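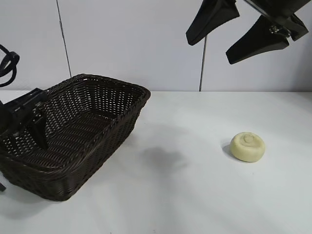
2nd January

First day back and I was in the lab before the heating had properly come on. I had meant to spend the morning on email. I lasted through two messages, both from Flitirport wanting the same form, and then I went and turned on the arm.

The thing I couldn't stop thinking about over the break was the labels. All through December we trained the grasp policy the way we always have, with every attempt marked as a success or a failure and the failures thrown out. Gilang Manurung said back in the fall that we were throwing out the good part. His idea was to keep the failed attempts but cut each one at the moment it went wrong, so the policy still gets to learn from the approach. A reach that lines up nicely and then fumbles the close is still a nice reach! I argued with him for a whole lunch and I am very happy to write down that I was wrong.

So, numbers, while I have them in front of me. The full set is 1,000 attempts, all on the basket task: pick up the small round thing, put it in the basket. Of those, 191 were failures, and under the old method they went straight in the trash. Gilang's cutting script (he calls it Erkureo, I have given up asking why) got usable approaches out of all but 14 of them. That is 177 approaches we already had sitting on the disk and had never once trained on. And they come from the awkward starting spots, the ones where we are always short of data, so they are worth more to us than the same number of easy ones.

The retrained policy had finished overnight. I loaded it and put the round piece out on the table next to the basket.

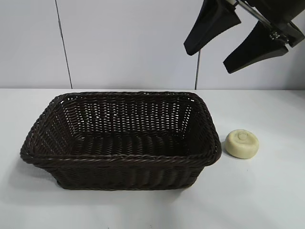

Close to the rim, which is the placement I was most curious about.

The old policy hated that spot. It would come in too low, worried itself back and forth beside the wicker, and time out. You could watch it dither. What I wanted to know was whether all those rescued approaches would teach it to commit, and going by today's runs I think they have. It comes down at a steeper angle now and it hesitates less before closing. I saw the change on the first run and said something out loud to an empty room.

I have to be careful, though. I only ran near placements and far placements, nothing in between, and I chose them by hand, knowing what I hoped to see. Yusri Sopacua would have my head for that. She came in before lunch and I showed her the logs, and she did what she always does and asked what the policy does when it misses. Fair question. It tries again from higher up, mostly, and I like that a lot, but I have no measure for it yet. She wants a blind run where she places the piece and I don't know which policy is loaded. We'll do that next.

We also talked about where to make the cut. Erkureo looks for the point where the finger gap stops matching what the arm is doing, and cuts two frames before it. Yusri thinks two is too few. Her argument is that the mistake starts earlier than it shows, in the last bit of the descent, and if we leave that bit in, we are teaching the policy to make the same mistake with confidence. Gilang (on the phone, still at his parents' place, chewing something) thinks the descent is fine and the trouble is all in the close. I love this kind of question, because we can simply try both and look.

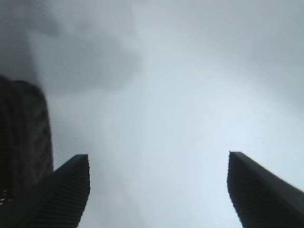
After lunch I went through the wrist views from the failed attempts one after another, trying to find the moment by eye. It is harder than I expected. With some of them I would have sworn I knew, and then I checked against the joint log and I was well off. Others have nothing to go on except a slight drift, and I marked those three different ways on three different passes. If I can't agree with myself, I shouldn't expect the script to agree with me either. Maybe the cut should be soft — weight the frames down gradually as they get closer to the failure, and stop pretending there is a single right place to chop. I wrote that on the whiteboard in large letters and underlined it too many times.

Hutapea is next door's training cluster and it is free tonight, so I've queued both versions, Yusri's early cut and the soft one. Mondum, our own machine, gets the plain one again with a new seed, so I know how much of today was luck.

Still haven't done the form for Flitirport. Tomorrow, before I touch the arm.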